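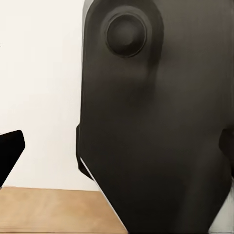
Catalogue supplement, page 20

Galell Draught Strip, self-adhesive, for doors and sash windows

We were slow to stock this. Most draught strip sold as "lifetime" is peeling by the second winter, and the Galell box makes the same promise in large letters. Ignore it. The maker's own small print says 6 years indoors, and we'd plan on 4 for a front door that gets slammed.

What you get is a brown rubber strip on a 20 metre roll, split down the middle so it pulls apart into two runs. It fills gaps from 2 mm to 4 mm. If your gap is wider than that, don't double it up - buy the Branden brush strip and screw it on.

Fitting: wipe the frame with white spirit, let it dry, press the strip down hard and leave the door shut overnight. It will not stick to flaking paint, whatever the leaflet says about "all surfaces".

Will it cut your heating bill? A bit, perhaps. The leaflet gives a percentage with no word on what sort of house was tested, so we haven't printed it.

Roald Hellström on our trade counter has it on his back door and rates it above the Pant foam tape, which went flat on him by March. He still thinks it's dear.

Colours: brown, white. The white marks easily.
Sold by the roll only. Opened rolls can't be returned.
See also: Wutov letterbox flap, page 22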